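Section 4: Fitting the handle, setting the drawer and looking after the box

Last changed 3 Jun 2018

If you've come straight here from Section 2 because your carcass is already glued up, welcome, but do go back and read the bit in Section 3 about the drawer runners first. I had three messages in January from people whose drawers were in upside down (easily done, the sides look identical until you find the groove).

By now you should have a dry, square box and a drawer that goes into it. It needn't go in nicely yet. That's what this section is for, along with the handle, the finish, and what to do when something gets spilt next to it, which in my kitchen is most mornings.

What you'll need for this section

The Menevcombe box and its drawer, assembled
The bag marked Zernura, with the handle, screws and washers
A small cross-head screwdriver (a stubby one if you have it)
Pencil, steel rule, masking tape
A hand drill or a slow electric one, and the bit from the kit
A candle stub or a plain block of wax
Fine sandpaper, and a scrap of 2,000 grit if you like a silky finish
Two cotton rags you don't mind throwing away

4.1 Fitting the handle

The handle is a bar on two posts. The posts go against the drawer front and the bar is the part you get your fingers round. People do ask whether it can go on vertically, and yes it can, but I like mine across and the instructions assume that's what you're doing.

1. Take the drawer right out of the box and lay it on its back, front panel facing up, on a folded towel.

2. Run a strip of masking tape across the middle of the front. You'll mark on the tape and it also stops the drill skating off (I have a lovely curly scratch on my first one to prove it).

3. Measure the width of the front. The standard drawer is 236 mm wide, but measure yours anyway in case you've had the plane out. Mark the centre.

4. Hold the handle on the tape with its middle over your mark. Shuffle it until the bar is level with the top edge of the drawer, then draw round the foot of each post.

5. Find the centre of each circle and press a dent into it with a nail or the point of a compass.

6. Drill both holes from the front, slowly, with a bit of scrap wood clamped behind. Stop when you feel the bit bite into the scrap.

7. Peel off the tape and brush out the dust.

8. Put a washer on each screw, push the screws through from inside the drawer and start both of them into the posts by hand. Get them both going before you tighten either!

9. Nip them up a little at a time, first one, then the other.

CAUTION: Don't use a power driver for step 9. The wood is soft enough that the washer will sink straight in, and then you've got a dent on the inside and a loose handle a month later.

NOTE: If the holes have come out a touch too far apart, open one of them up with a round file, towards the other. The foot of the post covers more than you'd think.

4.2 Getting the drawer to run

Stand the box where you're going to use it before you fiddle with the drawer. I know it's tempting to do all this on the bench, but tables have their own ideas about flat, and a drawer that runs like a dream in the shed can stick the moment it's indoors. Mine lives on a white table 900 mm high and I set it up there, in among the breakfast things.

1. Put the box down and press on each top corner in turn. If it rocks, slide a thin strip of wood under the low side until it doesn't. You can trim the strip later or just leave it, I'm not going to come round and check.

2. Slide the drawer in with the palm of your hand, not by the handle.

3. Now pull it about halfway by the handle and look along the top edge of the front. It should be parallel with the box. The inside edge is left bare, so it'll look paler than the front once you've oiled the outside, and that's how it's meant to be.

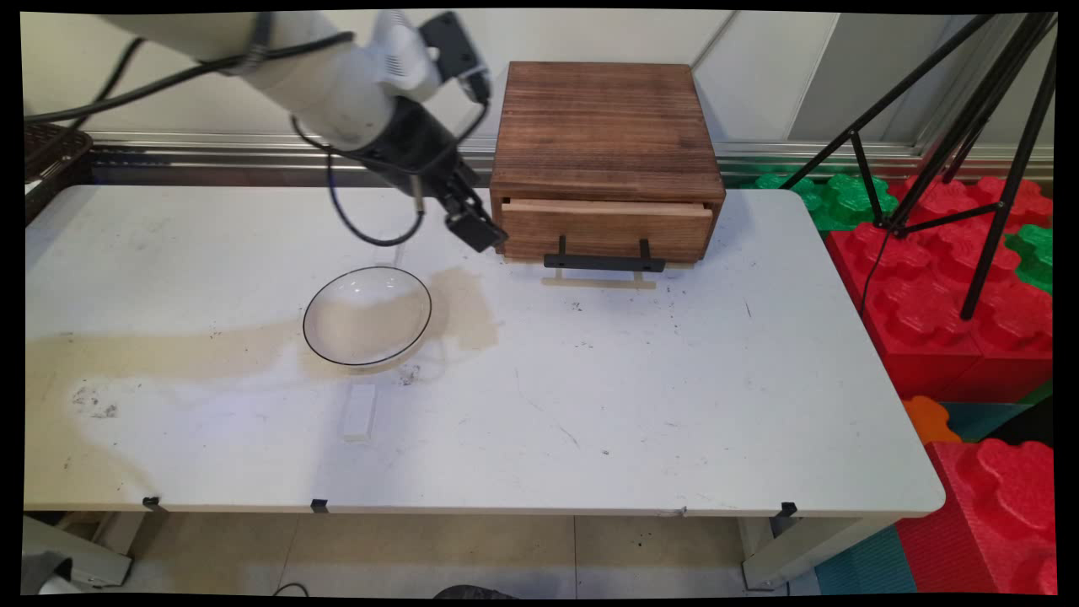
Fig. 7. Drawer part-way out, handle on. Glass bowl to the left of the box.

4. Push it home again slowly and listen. A dry squeak means wax. A knock means it's catching on something, usually a bead of glue at the back that you missed with the chisel.

5. Rub the candle along the bottom edges of the drawer sides and along the runners. Go in and out a dozen times, then wipe off the crumbs.

6. If it's still tight, scribble with a soft pencil down both sides of the drawer, slide it in and out, and see where the pencil has gone shiny. Sand there and only there. Then wax again.

NOTE: A drawer that was fine last week and has gone tight today has probably had a damp few days. Leave it be and try again when the weather's changed. I sanded one of mine in a wet spell and it has rattled ever since.

4.3 Checking the handle is on straight

I do this last, after the drawer is running, as a handle can look crooked when it's really the drawer that's sitting low on one side. You want to get your eye right down by the front and look along it from the side, so that you're seeing the bar end-on or near enough. From straight ahead you'll miss a lean altogether.

1. Crouch, or sit on a low stool, until your eye is level with the bar.

2. Look at the gap between the bar and the wood. It wants to be the same at both ends.

3. Look at where each post meets the front. No daylight under the foot, please.

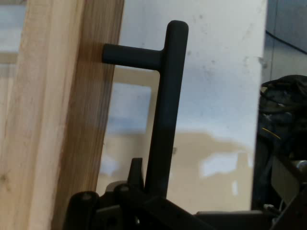

4. If one foot isn't sitting flat, back off both screws half a turn, press the handle home with your thumb and tighten again. Still not flat? Take it off and look for a raised rim around the hole. Two strokes with sandpaper will see to that.

5. Give the bar a proper tug, the way a person in a hurry would. Then go round inside with the screwdriver once more.

If you've got the older bag marked Moffat in place of the Zernura one, the screws are longer and you'll want two washers on each. Otherwise they bottom out in the post before they've pulled up tight, and you can turn the screwdriver till teatime without the handle getting any firmer.

4.4 Oiling

The kit comes with a small tin of Prernico oil. It brings the grain up beautifully, all those reddy browns and dark streaks, and I'd urge you not to paint the thing until you've at least tried it on the back.

1. Take the handle off again. (Sorry! But oil under the feet goes gummy, and this way you don't have to cut in round them.)

2. Wipe the box down with a barely damp rag and let it dry.

3. Put the oil on thinly with a clean rag, working with the grain. Outside faces and drawer front only. Keep it off the runners and out of the inside of the drawer, or your teaspoons will smell of it until Christmas.

4. Leave it for 30 minutes, then wipe off everything that will come off.

5. Let it stand overnight. Do a second coat if the wood looks thirsty in patches.

6. Put the handle back.

CAUTION: Oily rags can heat up and catch fire by themselves if they're left scrunched up. Spread them flat outdoors until they've gone stiff, then bin them.

4.5 Spills

The oil will shrug off a splash. What it won't put up with is standing in a puddle, and the trouble with a box on a kitchen table is that milky tea or the dregs of a mixing bowl will creep along the tabletop and get under before you've found a cloth. The bottom edge is end grain at the corners and it drinks like anything.

1. Lift the box clear first. Mop second. I used to do it the other way about and just pushed the mess underneath.

2. Move anything else that's in the way, bowls especially, and wipe the undersides of those too.

3. Turn the box on its back with the drawer out and dry the bottom edges with kitchen roll.

4. If you've got a packing strip underneath, dry that, or throw it away and cut another.

5. Leave the box on its back until the edges feel dry, and don't put it near a radiator.

6. A pale tide mark on the wood will usually go with a dab of oil on a fingertip. A dark one has soaked in further and needs a light sand before you oil it.

NOTE: Old marks on the table are a separate job. See Section 6, where I've put what little I know about getting stains off white tops.

Next: Section 5, Dividers for the drawer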